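Search questions, tags or members
Search

Indoor photos of my kids come out orange or blurry

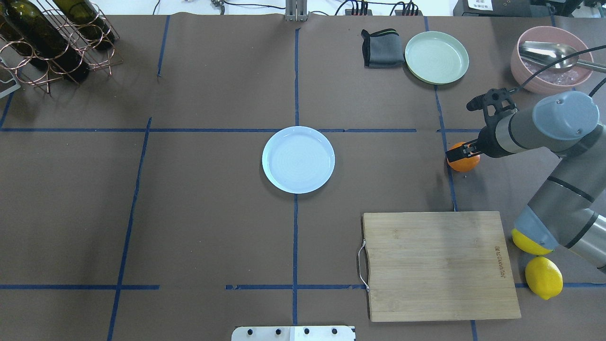 I take pictures of my two kids (four and seven) at home, mostly late afternoon and after dinner. I've had a secondhand DSLR since the spring and the lens that came with it, an 18-55 that goes to f/3.5 wide and f/5.6 zoomed in. Outside I'm happy with what I get. Inside is a different matter.

With the ceiling lights on, faces go orange. If I leave the flash off to keep things natural, hands and hair are smeared, because neither child sits still for longer than it takes to say so. If I turn the flash on, there is a hard shadow on the wall behind them and they squint. I've tried the setting with the little running person on it and that was darker but not much sharper.

Last week I wanted to enter the photo group's monthly theme (it was "Quiet") with one of my daughter reading on the couch. She was moving less than usual and it still came out soft. I looked at the file details afterward and it says 1/15, f/5, ISO 400. I don't really know which of those three numbers is the bad one.

What I'd like to know:

Do I need a different lens or am I using this one wrong?
Is there a way to fix the orange without editing each photo by hand? I have 1871 pictures from this summer alone and I'm not going to sit and do them one at a time.
Should I buy a flash that goes on top of the camera?

I can spend a little but not a lot. We live in Viststead, where it gets dark early from October on, so I'd like to have this sorted out before then.

Posted by kitchenlightmom
3079 views

Lautaro Lagos

The bad number is 1/15. That's your shutter speed, and it means the shutter was open for a fifteenth of a second. A child reading still breathes, turns a page and shifts her head, and you were probably moving a bit too. For kids sitting down I don't go slower than 1/125. For kids playing I want 1/250, and for jumping off furniture 1/500 if the light lets me.

You get there by raising the ISO. You had it at 400. Set it to 1600 and the same photo could have been taken at 1/60. Set it to 3200 and you are at 1/125. Yes, there will be grain. Grain in a print at 4x6 or 5x7 is hard to see, and a sharp picture with grain in it is worth keeping. A smeared one can't be repaired later.

What I would do tonight, with the camera you have:

Put the mode dial on S (or Tv if it's a Canon) and set 1/125.
Turn on Auto ISO in the menu and set the upper limit to 3200. Go to 6400 if the pictures are still too dark.
Keep the zoom at the wide end. Your lens opens to f/3.5 there and only f/5.6 at the long end, so every time you zoom in you are throwing light away. Walk closer.
Focus on the near eye with a single focus point. If you let the camera choose, it will often pick the nearest thing, such as a knee or the arm of the couch.

About the orange. Household bulbs are much warmer than daylight, and auto white balance only corrects part of it. There are two ways to deal with this. The first is to set white balance to Tungsten (the light bulb symbol) when the ceiling lights are the only light. If your bulbs are LEDs it may go slightly blue, and then you can set a Kelvin number if your camera has that option. Start at 3000 and look at the screen. The second way is to shoot RAW, correct one picture, and copy that correction to all the others from the same room and the same evening. Most editing programs will do that in one step. It works far better on RAW files than on JPEGs, so for the summer pictures you already have, I'd only fix the ones you plan to print.

The worst color comes from mixing window light and bulbs. One side of the face goes blue and the other orange, and no setting fixes both sides. In the late afternoon turn the ceiling lights off completely. It will look too dark to your eyes and it will be fine for the camera. Put the child three or four feet from the biggest window, with the window to one side, and stand with your own back close to the wall beside it.

I did family sessions in people's homes from 2005 until I moved to Kultdale, and I turned off the lamps in nearly every house I walked into. Parents thought it was odd until they saw the first few pictures.

On the lens - try all of the above first. If you still want more light, the cheap 50mm f/1.8 or a 35mm f/1.8 is the one to get. On a camera like yours the 50 is rather long for a small room, and you'll be backing into the bookcase. I would take the 35. Wide open it lets in more than twice the light of your zoom at its best, and several times more than your zoom at f/5.6. Buy it used.

Be careful at f/1.8 with two children in the same picture. If one is a foot behind the other, one of them will be out of focus. I use f/2.8 for two faces, and I try to get them level with each other.

On the flash - it's a good purchase, but only if the head tilts. The light needs to go up to a white ceiling and come back down. Pointed straight ahead it will give you the same shadow you have now, only stronger. If your ceiling is wood or painted a strong color, skip it, as the color will come down on their faces.

plekitz_dad

Get the 50 1.8. It was the best money I ever spent on photography. Mine came from the used shelf at Londoño and was 43 dollars because the box was missing. Kit lenses are not made for indoors.

Also black and white. If it's orange, make it black and white. I've won the monthly theme that way.

Replies to plekitz_dad

kitchenlightmom: Thanks. Is the 50 really too long for a small living room? Ours is narrow.

plekitz_dad: I stand in the hallway and shoot through the door. It works for me.

Lautaro Lagos: If the shop will let you, set your zoom to 50 at home and leave it there for an evening, then do the same at 35. You'll know by bedtime which one you want. It costs nothing.

Marisol_T

I agree with most of the first reply, but I'd use manual mode with Auto ISO and not S. In S the camera controls the aperture, and when there's enough light it may stop down to f/5.6 or f/8 without you noticing. With M you set 1/125 and f/3.5, and only the ISO moves. Check that your model allows Auto ISO in manual. Some older ones don't, and then you have to set the ISO yourself.

A few things that helped me when mine were that age:

Burst mode. Take four or five in a row and keep one. With a moving child there is usually a moment at the top of a jump or the end of a swing when they are close to still.

Give them something to do near the window. A puzzle, a bowl of peas to shell, a coloring book. I stopped asking them to look at me and the pictures got better. I also got down on the floor, which made more difference than any setting did.

Wipe the lens. I had a month of hazy pictures one August and it was a thumbprint.

For the pictures you already have, sort them before you fix any. I go through once quickly and mark only the ones I would put in an album. Out of a few hundred I might mark thirty. Those I'll spend time on. The rest I leave as they are, orange and all, and the kids don't mind.

I don't own a flash. I have a white foam board from the craft store that I lean against a chair on the side away from the window. It lifts the dark side of the face. Don't put it too close or the light goes flat.

kitchenlightmom

Update for anyone reading later. I tried 1/125 with Auto ISO up to 3200 and the ceiling lights off, at 4:30 in the afternoon. The couch pictures are sharp. There's some grain in the shadows and I can live with it. The ones after dinner are still too dark, so I put the limit up to 6400 and changed the white balance to the bulb. That's better but a bit green on the wall side - I think one of the bulbs is a different kind from the others. I'm going to replace them so they match.

My camera does allow Auto ISO in manual. I had to look it up.

I set the zoom to 35 and then 50 as suggested, and 50 was too close for us. I'm watching for a used 35.

Related threads

Bouncing flash off a low ceiling
How much grain is too much for an 8x10?
Matching white balance between two cameras
Photographing siblings when one won't look up
35mm or 50mm for a small house
Ideas for next month's theme

Contact the moderators | Posting guidelines | Copyright remains with the original posters | Back to top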